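Home Shop Drink Mixes Bars Our Story FAQ Cart

Jitbridge Slow Fuel Drink Mix, Tart Cherry

I'm Clifford Bélanger, and I make Jitbridge out of a rented kitchen unit in Bandthorpe. If you've ordered from me before you already know I can't write a short product page, so get comfortable (or scroll down to the mixing directions, I won't be offended).

Slow Fuel is a powdered carb and electrolyte drink for long days. I mean the kind of day where you leave the house in the dark and your legs are still going at lunch. I started making it for myself when I was training for the Urden Loop, a gravel ride that goes over the same miserable hill twice, and every bottle I bought at the store was either candy sweet or tasted like a swimming pool. I'd get two hours in and couldn't face another sip. So I started messing around with powders at home, and the first batch was awful, and so was the second. The tart cherry one finally came together in December, when it was too cold to ride and I was drinking it on the trainer in the garage.

There's no caffeine in it. People ask me that more than anything else! I like coffee as much as the next guy, but I'd rather have it in a cup before I go, and plenty of my customers are evening runners who want to sleep afterward. There are no artificial sweeteners either, and no dyes, so don't expect it to turn your bottle bright red. It comes out a sort of dull pink.

What you get in a scoop: 58 grams of powder, which is a big scoop, I know. Most of that is carbohydrate from maltodextrin and fructose. The rest is sodium citrate, a little sea salt, potassium citrate, tart cherry powder, citric acid and natural flavor. The full panel is printed on the back of the pouch.

Mixing it up: put around 200 ml of cold water in your bottle first, add one scoop, shake it hard, then top it off with water and shake again. If you dump the powder in dry and pour water over it you'll get a gummy plug at the bottom, and you will be picking at it with a chopstick at mile 30 like I was. Warm water works faster if you're mixing the night before. Keep the bottle in the fridge and use it the next day. I wouldn't push it past that.

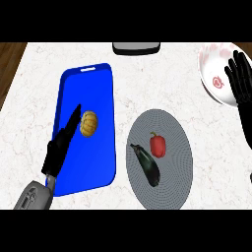
Blue cutting board on the marble counter.

How much to drink is up to you and your stomach. I go through one bottle an hour on the bike and a bit less when I'm running, with plain water on the side if it's hot. Please try it on a training day before you take it to a race. I had a very nice email from a guy who opened his first pouch at the start line of a marathon, and he got away with it, but still.

The pouch holds 1000 grams and has a zipper top. Squeeze the air out before you close it, and keep it somewhere dry. The powder pulls moisture out of the air and it'll clump if you leave it open on a humid day. Clumps are fine to use, just break them up with the handle of a spoon. The scoop is packed inside and it always sinks to the bottom during shipping, so dig around before you write to me about it.

I also do a box of 4 single-serve sachets, which is the one to get if you only want to taste it. Same powder, same amount per serving, and they fit in a jersey pocket with room left over for your keys. The sachets are filled for me by McKinnon, a small packing outfit just down the road, and they've been great about doing short runs for somebody my size.

A few things people ask:

Can you use it after a workout? Sure, plenty of folks do, but there's no protein in it, so I'd eat a real meal too.

Is it vegan? Yes.

Is it gluten free? There's no wheat, barley or rye in the recipe, but I share the kitchen with a bakery and I can't promise there's never a trace. If that matters for you, please skip it.

Will there be other flavors? Lemon is close. The ginger one needs more work, and my wife has asked me to stop testing it on her.

If you're diabetic, pregnant or watching your salt, talk to your doctor before you try any of this stuff, mine included.

Orders go out from Bandthorpe twice a week. If a pouch shows up split, send me a picture and I'll get another one in the mail.

Page last updated Jul 16, 2026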